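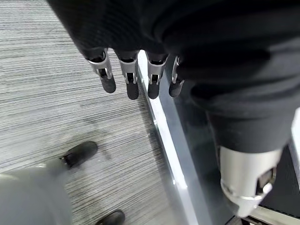

Teleop demos, quick version. Gloves on, calibrate, then run each finger open and closed before you touch anything. Keep the black fabric pushed back off the finger joints and watch the thumb. Start with arms low, fingertips pointing at the carpet. Move slow. Slower then that.

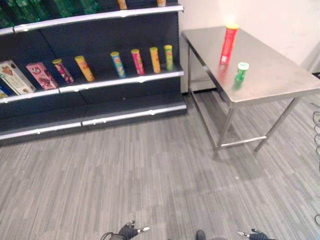
Then record. One can per demo, shelf to table, let go, back off. Botched grasp? Delete it, dont patch it. We do 40 a session, 300 before training. Questions to Lukian.

Filed under: Teaching by Demo

© Bandeck | Back to top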